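Section 5: Getting the window boxes up and the old windows ready for spring

If you've worked your way through the first four sections, you've got your Clutis brackets sorted and your Vistetti box liners sitting in a pile somewhere. Good. Now comes the part I like best, which is the windows themselves. I wrote most of this up on 1/23/22 with a cup of tea going cold next to me, and I've fixed a few things since then because Ayanda Sithole tried my steps on her own place and got stuck on number 4.

I'm assuming you have tall, old-style windows with lots of small panes and a separate outer frame. If yours are modern single sheets of glass, skip straight to step 5 (lucky you!).

What you need: a soft brush, a bucket, two cloths, a wooden scraper, a tape measure, the liner, the brackets, and the bag of 24 screws from the Clutis kit. There are spares in there, so don't panic if one rolls off down the street.

1. Open the window and brush out the bottom of the outer frame. Mine had a whole winter's worth of grit in it.

2. Wash the glazing bars first and the glass second. I did it the other way around for years and kept dripping brown water down clean panes.

3. Run the scraper gently along any old putty. You're only after the loose bits - leave anything that's still holding on tight.

CAUTION: Never lean out past your waist to reach the far panes. Do them from the inside with the other half open, or get somebody on a proper ladder with a second person at the bottom.
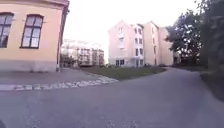
4. Measure the opening between the plaster surrounds, left to right, at the sill. Do it at the front edge and again at the back, and write down the smaller number. This is the one that tripped up Ayanda, who measured the frame instead and ended up with a box that wouldn't go in. For the standard liner you want at least 29 inches.

5. Hold the brackets up dry, with no screws, and mark your holes in pencil. Check the level now and again after you've marked. Old sills slope more than you'd think, and mine goes downhill toward the drainpipe.

6. Drill, blow out the dust, and drive the screws until they're snug. Stop there. Plaster crumbles if you keep going, and then you're off to buy filler.

NOTE: If you're in an older building, ask before you drill anything on the street side. Emília Jelínek, who manages ours, wanted a sketch with measurements and then said yes the same afternoon.

7. Drop in the liner, fill it two-thirds full with potting mix, and plant it up. Water slowly and look down at the sidewalk before you do (please!). I use Sesota drip trays, part 261, and they catch most of it.

8. Give every screw a quarter turn after the first week, and check them all again in October when you take the boxes in.

If a bracket still wobbles after step 8, take it off and go back to step 5 with fresh holes an inch over. Packing the old hole with matchsticks held for me until the first heavy rain, so I've given up on that one. Section 6 covers what to plant on the shady side.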